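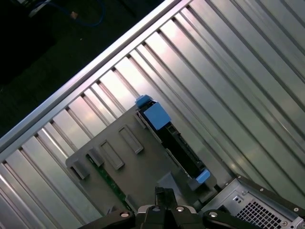
Marndale Library News – December 28, 2025

The used computer drive that began in August has closed, and the results are better than last year. Residents dropped off 125 desktops and laptops at the Closel Street branch. Of those, 73 are being set up for families on the waiting list. The rest will go to the recycler in January.

Most of the machines we turned down had failed power supplies or were too old to run current software. If you gave us one, you can still get a donation receipt at the front desk. Bring your drop-off slip.
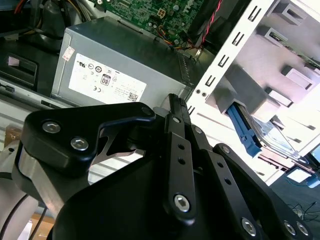 Picking up a computer

Pickup is by appointment. Each household may request up to 2 machines, and a keyboard and mouse come with each. Monitors are short – please say on the form if you already have one. 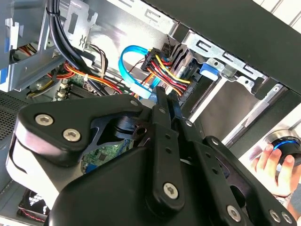 Marwa Benjelloun asked whether old files are removed before a computer is given out. They are. Every drive is erased, and a drive that can't be erased is taken out and recycled. 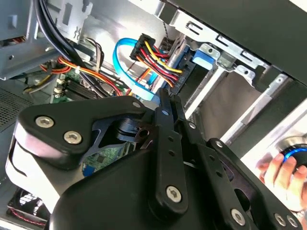
The next drive opens in August, and we'd like to take in more desktops than laptops. They are easier to repair. With the case open, you can get at the inside of a tower directly, and parts are often cheap. Call Wilmer Urrego at the branch if you have several to give.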